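The Chess Corner at Ferkasley - Gallery

Welcome to the gallery page for our chess corner! If you've been to one of our Saturday open houses you already know how these afternoons go (people wander in for a cup of coffee and are still there when we want to lock up), and if you haven't, I hope a look through this page will bring you by. My name is Noreen Malik and I've been looking after the chess corner for two years now, which mostly means putting sets out, putting sets away, and crawling under furniture for pawns.

The open house on September 24, 2022 was a lovely one. Rodrigo Pinheiro brought his old club clock, the kind with the little red flags, and let the younger players slap it as hard as they liked. Fergal Mac Mathúna gave his talk on rook endings, which ran long as it always does, and I don't believe a single person minded. We also raised 200 dollars toward new boards - thank you, thank you, thank you!

I've always had a soft spot for a board before the first move. Everybody's still equal, nobody has hung a knight yet, and all those tidy rows look so hopeful. Ewan Partington teases me that I'd be happy to set up all day and never play, and he may be right about that.
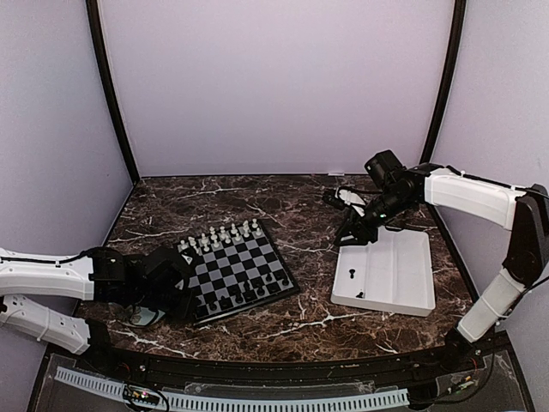

Both sides set out, white along the far edge and black along the near one, on the dark marble tabletop with the pale veins running through it.

I do love that tabletop. A black and white board can look a little plain on an ordinary folding table, but put it on brown marble and it seems to dress up for company. The lavender walls are nice with it too, soft enough that your eye goes to the pieces first. You'll notice the board is sitting at a bit of an angle, and I know there are players among you who can't start until everything is squared up. Afonso Meireles is one of them. He will straighten your board, and then your scoresheet, and then very possibly your coffee cup.

A few people have asked how to help with setting up, so I'll put it here where it's easy to find. Turn the board so each player has a light square in the right-hand corner. Rooks go on the corners, then knights, then bishops, and the queen goes on her own color with the king beside her. The pawns line up in front. Check the bags for spare queens while you're at it, as they have a way of migrating to the wrong set.

If you have pictures of your own from the afternoon, please bring them along or leave copies in the envelope by the sign-in book. I'd especially love one of Fergal at the demonstration board, and one of Rodrigo's clock if anybody was quick enough to get it. The next open house will be in December, same room, and beginners are as welcome as ever.

- Noreen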